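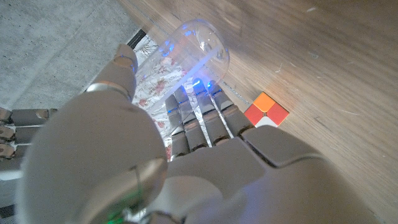

Disposable cup

A disposable cup is a drinking vessel intended to be discarded or recycled after a single use. Disposable cups are made from paper, paperboard, expanded foam, molded fiber and several kinds of plastic. They are used for hot and cold drinks in food service, offices, hospitals, air travel and households.

Materials

Paper cups are formed from paperboard that carries a thin lining on the inner face, most often polyethylene. The lining keeps liquid out of the fibers and also acts as the adhesive when the side seam is heated and pressed. Cups for cold drinks may be lined on both faces to resist condensation. Early paper cups were coated with wax, which softens in contact with hot liquids.

Clear cups are usually polyethylene terephthalate (PET), polystyrene or polypropylene. PET is tough and transparent but deforms when filled with hot drinks. Polystyrene is stiffer and tends to crack along the wall when squeezed. Polypropylene is more flexible, tolerates higher temperatures and has a slightly cloudy appearance. Polylactic acid (PLA), derived from plant sugars, resembles PET in clarity and softens at a lower temperature.

Manufacture

Most thin-walled plastic cups are thermoformed. A sheet of plastic is heated until pliable, pushed into a chilled mold by a plug and drawn against the mold wall by vacuum or air pressure. The formed cups are then trimmed from the sheet, and the remaining web is ground and returned to the extruder. Wall thickness is lowest where the sheet has been stretched furthest, commonly near the lower corner.

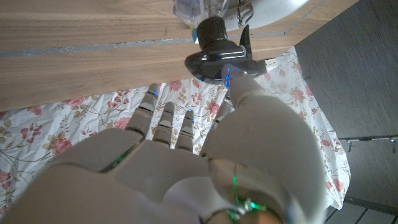

The rim is curled in a separate step. Stacked cups pass through heated rotating screws that roll the edge outward. The curl stiffens the mouth of the cup, gives the lid a surface to grip and covers the trimmed edge.

Shape and stacking

Nearly all disposable cups are tapered. The taper allows the cup to leave the mold and lets cups nest for shipping. A small ledge near the base, called a stacking shoulder, keeps nested cups from wedging together - a fault known in the trade as telescoping. In the Pomham pattern, the shoulder is broken into 7 short segments so that air can enter as the cups are pulled apart. The Grutholm pattern uses a continuous shoulder and a deeper base recess.

Testing

Side-wall rigidity is measured by pressing the cup at a fixed height and recording the force needed for a set deflection. Filled and empty cups give different results, as do cups with and without lids. Olaia Barroso compared 244 cold-drink cups from 3 production lines and found that rim curl diameter had more effect on rigidity than sheet thickness did. Spyros Ristić later repeated the work with 333 milliliter cups under the Pisar method, in which the load is applied at two heights.
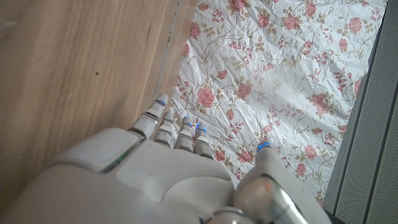
Other common tests cover leakage at the seam, lid retention and resistance to cracking after a drop.

Disposal

Recovery of used cups depends on the material and on local sorting equipment. Lined paper cups require longer pulping to separate the film from the fiber. PLA cups break down in industrial composting facilities but degrade slowly in soil, and they are treated as a contaminant in PET recycling.

See also

Drinking straw
Molded pulp
Thermoforming
Vending machine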